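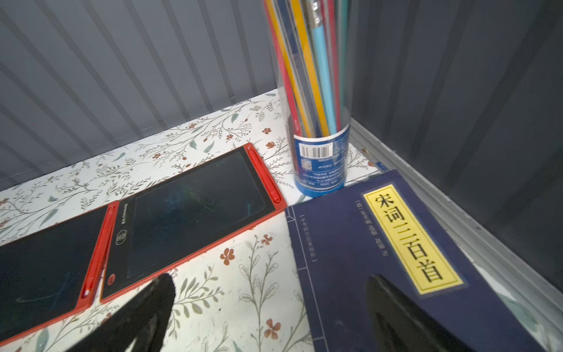

Kulsoom Soomro trouve que je me suis emballée trop vite. Elle m'a écrit, sous mon billet de mai, qu'un robot qui met trois minutes à poser un livre dans un casier n'aide personne, et qu'elle attendra pour s'extasier qu'il y en ait un capable de ranger la chambre de ses enfants pendant qu'elle boit son café. Chaud, le café, précise-t-elle.

Alors d'accord, Kulsoom, reprenons. J'avais promis une suite à ce billet et je l'ai laissée traîner tout l'été (le potager, le déménagement de ma sœur, la flemme aussi, il faut bien le dire). Entre-temps j'ai lu pas mal de choses, j'ai vu un tas de vidéos, et je suis retournée chez Flisero, le petit atelier où j'avais vu mes premiers bras articulés. Ils m'ont encore offert un café tiède et ils ont encore répondu à toutes mes questions, même les bêtes.

La question du jour, c'est le rangement. Pas la vaisselle, pas le linge, j'en ai déjà parlé et je m'en remets à peine. Le rangement des petites affaires : un livre, des crayons dans leur pot, deux ardoises LCD rouges avec leur stylet, tout ça dans un compartiment tapissé d'un revêtement à petites fleurs. Chez moi ça s'appelle le tiroir du bureau, et un enfant de cinq ans s'en sort très bien quand il veut. Il ne veut pas souvent.

Pour une pince à deux doigts, c'est une autre histoire. Prenez le livre. Un relié couché à plat, ici un recueil de trois cents poèmes Song (j'ai demandé si quelqu'un le lisait pendant la pause, on m'a regardée gentiment). Vous et moi, on glisse un ongle dessous, on soulève un coin, et la main passe. On ne réfléchit pas. La machine, elle, a deux doigts rigides et aucun ongle. Si le livre est plus large que l'ouverture de la pince, il faut l'attraper par la tranche, donc le soulever d'abord, donc trouver de quoi le soulever. Certains le poussent contre une paroi pour le faire basculer un peu. J'adore cette astuce, je fais pareil avec les cartes de visite sur une table trop lisse !

Les ardoises posent un souci voisin. C'est mince, c'est plat, et deux posées côte à côte, ça oblige à choisir laquelle on prend sans embarquer l'autre. Et puis il y a ce fichu bouton d'effacement. Une personne évite d'appuyer dessus parce qu'elle sait que la petite a dessiné quelque chose et qu'il y aura des larmes. Le robot n'en sait rien, sauf si on a pensé à le lui apprendre. C'est le genre de détail auquel je n'avais pas pensé du tout en mai, et qui me paraît maintenant plus important que la vitesse.

Le pot à crayons, je croyais que ce serait le plus facile. Un cylindre, bien droit, on serre et on lève. Sauf qu'il est transparent ! Les caméras de profondeur n'aiment pas beaucoup le plastique transparent, elles voient ce qu'il y a derrière ou dedans, et parfois rien. L'ingénieur de Flisero m'a expliqué qu'ils s'aident de l'étiquette et des crayons pour deviner où se trouve la paroi. Ça m'a rappelé ma grand-mère et la porte vitrée de la véranda, elle y avait collé des hirondelles.

Bon, et les chiffres ? J'en ai demandé, parce que Kulsoom allait m'en demander. Sur leur dernière série, 20 essais avec des objets de papeterie, 13 ont abouti sans que personne ne touche à rien. Pour le livre tout seul, c'était moins bon, et on n'a pas voulu me dire combien, ce que j'ai trouvé plutôt parlant. L'essai le plus long a pris presque 53 secondes pour un seul objet. J'ai chronométré mon fils le soir même, il a rangé son bureau entier en moins que ça, en poussant tout dans le tiroir avec l'avant-bras. Je ne suis pas certaine que ce soit le bon modèle à suivre.

Du côté des ateliers et des entrepôts, c'est quand même plus avancé. Chez Farooqui, où travaille mon beau-frère, ils ont un bras qui remplit des bacs toute la journée. Mais ce sont des boîtes, toujours les mêmes, qui arrivent toujours du même côté. Il m'a raconté qu'un changement de carton leur avait coûté une matinée de réglages – une matinée entière pour un carton un peu plus brillant que l'ancien. À la maison, tout change tout le temps. Le livre d'hier est devenu une bande dessinée, le pot a reçu une règle trop longue, et il y a une chaussette.

Donc, est-ce que les machines savent ranger ? Ma réponse de mai était « bientôt ». Ma réponse d'aujourd'hui serait plutôt « un peu, lentement, et si on les surveille ». Je ne les trouve pas moins fascinantes pour autant. J'ai passé une demi-heure le nez au-dessus d'un casier à regarder deux doigts noirs tourner autour d'une couverture bleu marine, et j'aurais pu rester jusqu'au soir – ce qui prouve au minimum que la démonstration fait perdre du temps aux humains, je te l'accorde, Kulsoom.

Plusieurs d'entre vous m'ont aussi demandé ce que je pensais du Zoner, dont on voit passer les vidéos en ce moment. Je ne l'ai pas vu en vrai, alors je me tais. Dans les vidéos il y a beaucoup de coupes, et j'aimerais bien savoir ce qui se passe entre deux. Si quelqu'un l'a essayé, les commentaires sont ouverts, et je prends les avis grincheux autant que les autres.

La prochaine fois je parle des sacs de courses, et surtout des œufs. J'ai déjà acheté deux boîtes pour faire des essais avec la petite pince que Flisero veut bien me prêter, et j'ai mis une bâche sur la table de la cuisine.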